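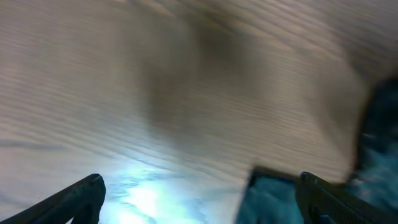

Light wood, soft stripes, one big shadow. Clustmont room, Zoncombe.

Wood Grain Gallery: The Light Tops

Welcome to the light end of the wood grain pages! If you came over from the Skudau album you already know how this goes: I love wood grain, I love it most on surfaces people use every day, and I will talk about it for as long as you let me. The Skudau pages are all dark wood and heavy knots. These are the pale ones, the creams and tans, and I've been looking forward to putting them up since May.

What gets me about light wood is how many colors are hiding in it. Ask anybody what color a light wood top is and they'll say beige and move on. Then you look for a minute and there's cream, and tan, and a gray that you'd swear had no business being in wood at all. The stripes in the Clustmont one run on a slant and bend a little as they go, and I could look at that bend all day. It reminds me of sand after the tide has gone out, or corduroy (the wide kind, like the pants I had in fourth grade).

And the shadow! You can still follow the grain right through it, which makes me very happy. Dark wood tends to swallow a shadow. On light wood the shadow turns a kind of muddy gray-brown and the lines carry on underneath.

About the Clustmont room

Clustmont is the long room upstairs in Zoncombe, over what used to be the shoe repair. It's used for all sorts of things during the week, so the surfaces get leaned on, written on, sorted on and eaten off. Tuesday is the day I usually go, in the afternoon, and I always end up running my hand along the wood before I've even put my bag down. I've been told this is a strange way to say hello to a room.

I like that it's a working place. I have nothing against the furniture in showrooms, but a top that somebody gets to use is a lot more fun to visit, and you can go back and see how it's doing.

How I look at grain

A few people have written in to ask what I'm looking for, so I thought I'd put it down here once.

First, direction. Which way do the lines run, and do they stay put? Straight grain is calm and lovely, but my heart goes to anything that wanders. A slight bend is enough for me.

Then the spacing. Tight lines look like thread, and wider bands look more like ribbon. Plenty of tops have both if you give them a chance, and I like finding the place where one turns into the other.

Then color, and I leave that for last because it changes on you. Morning light makes most pale wood look chilly and gray. By four o'clock the same top is the color of toast. I've stopped trying to decide which one is the "real" color -- I just go at different times and enjoy them all.

If you want to try it at home, start with the kitchen table. Get down low so your eye is nearly level with the top, then stand up slowly and watch how the stripes change. Walk around to the other side and do it again. You'll look a little silly, and you'll have a great time.

Caring for a light top

This isn't a how-to page, but I get asked, so here are the things I do with my own table. Your wood may have a different finish, and the people who made it will know better than I do.

Dust with a dry cloth, going along the grain. I know it makes no difference to a flat finished surface whether you go along or across. I do it anyway, it feels friendlier.

Wipe up coffee right away. Tea too. I once left 2 beet slices on a bare board over lunch and we've had a pink souvenir ever since.

Move your stuff around! A lamp or a fruit bowl that never moves can leave its own patch, with the wood around it changing color as the years go by. I shift mine when I change the tablecloth for the season, or whenever I remember.

On sanding: my board from Mohmand, the lumber place out past the water tower, went all the way up to 3,000 grit, which is far more than a plain board needs. I wouldn't talk anyone into it. It was raining that weekend, and I kept wanting to see what the next sheet of paper would do. The board is silky and I pick it up every time I walk by it -- no regrets at all.

A bit of grain vocabulary

These are the words I use on these pages. Some of them are proper woodworking words and some are mine.

Straight: lines that run the same way from one end to the other.

Drift: my word for lines that bend a little as they travel. The Clustmont wood has a nice gentle drift.

Ribbon: broad, smooth bands.

Thread: fine lines close together.

Cathedral: tall pointed arches, one inside the other. You see it on a lot of cabinet doors, and once you've noticed it you'll see it in every kitchen you walk into.

From the guest book

The counter at the foot of the old page had reached 1,383 visits when I moved everything over here, and I was tickled by every one of them. The most popular thing I ever put up was a piece about the 17 cutting boards in the Zoncombe church kitchen, and I still get mail about it. Thank you for the letters, and for the descriptions of your grandmothers' tables. Please keep them coming.

To the reader who asked whether I'd ever do stone: I've thought about it! Some of that striped marble is gorgeous. But I've got a long list of tables to get through first, and a windowsill at Clustmont that I've had my eye on.

More pages

Skudau: dark wood and knots
Mohmand: boards from the lumber yard
Zoncombe: church kitchen cutting boards
Guest book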